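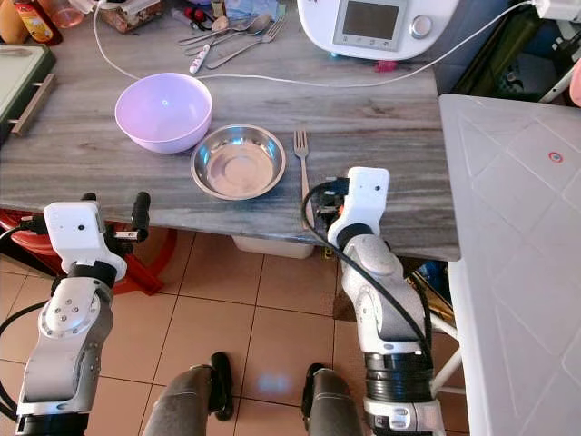 The shop is on the side street in Rodilley that runs down to the boat ramp, between a tire place and a dentist. From the road it looks like an ordinary house with a ramp built over the front steps. Inside, most of the walls are yarn.

Nikau Fairweather opened Te Moana eleven years ago with money from the sale of a van and a loan from an aunt. He had been repairing marine engines until then and knitting in the evenings, mostly hats. His customers at the boatyard used to ask for the hats. A few of them still come in.

"I didn't have a plan for it," he says. "I had a lot of yarn and a lease."

What he has become known for, at least among people who knit sweaters, is a dropped-shoulder fisherman's pullover called the Mukon. The pattern runs to nine pages, and 1,723 people have bought it from the shop's website, which is a large number for a sweater with no color in it. It is worked in one shade from hem to neck, in knit and purl stitches only, with a band of ladders and diamonds across the chest. There are no cables. Fairweather took the cables out after the second version because they pulled the fabric in at the ribs and he kept having to add stitches to make up for it.

The Mukon is knit from the bottom up in the round to the armholes. The front and back are then worked flat and joined at the shoulders with a narrow strap that continues down the sleeve. The strap is the part people write to him about. It is knit sideways, catching one stitch from the front on one row and one from the back on the next, and if you miss a stitch the whole shoulder leans. The first printing of the pattern explained this in a single sentence. The current one gives it a page and a half.

The knit-along starts in September and goes until everyone has finished or stopped answering email. It began as a class, with five people at the long table in what used to be the dining room. Last year 23 signed up and the table had to be swapped for two shorter ones and a bench from the porch. They meet at 6:30 in the evening and are supposed to leave at nine.

I joined the group for most of last fall. I had knit two sweaters before, one of which fits.

The first meeting is all swatching. Fairweather wants a swatch eight inches across, washed and dried flat before it is measured, and he will send you home if you bring one that hasn't been washed. The yarn he recommends is a five-ply from a small mill label called Pillix. It feels a little like string in the skein. After a wash it relaxes and gets wider, and my swatch went from five and a half stitches to the inch to barely over five. On a sweater for a 40-inch chest that would have been nearly four inches of extra room. Two people at my table changed needle size that night. I changed mine twice.

The body is slow. There are long stretches of plain stockinette below the chest pattern, and the group talks through most of it. People talk about their knees, the ferry schedule, and whether to block on a bed or on the floor. One woman was on her fourth Mukon and had written her changes in the margins of the same printout, in a different color of ink for each grandson. She had made the sleeves longer every time.

Fairweather does not knit much during the meetings. He walks behind the chairs and looks down. When he sees a mistake he generally waits to see if you will find it yourself, which can take several rows, and he has been asked more than once to speak up sooner. He has strong opinions on ripping out. A wrong stitch in the chest pattern should be dropped down and fixed with a crochet hook. A wrong stitch in the ribbing should be left alone. For a mistake in the shoulder strap, he takes the work from you, pulls the needle out, and hands it back with the stitches live, and then you sit there and pick them up.

He did this to me in the seventh week. I had skipped a stitch on the back and not noticed for three inches.

Te Moana sells other things, of course. There is a wall of sock yarn and a rack of needles, and spinning fiber in the old pantry. The website brings in more than the front door does, and the winter months pay for the summer. Fairweather puts the margins on yarn at about what you would expect and says he makes a steadier living from patterns, which don't need shelf space. He has five in print. He has been working on a sixth, a cardigan, for three years, and the problem is the button band. He showed me four samples of it, all rejected, in a shoebox under the register.

He answers the pattern mail himself, usually before the shop opens. Most of it concerns yardage. The smallest size takes just over 1,200 yards and the largest close to 2,000, and he tells everyone to buy one extra skein and bring it back if it isn't needed. A Pillix skein is 400 yards, so the extra one is often most of a sleeve. He says few of them come back.

By the end of November nine people in my group had sewn in their ends. The rest were somewhere in the sleeves. Mine was finished in January, with the left cuff half an inch longer than the right. I have worn it a good deal, with both cuffs turned up.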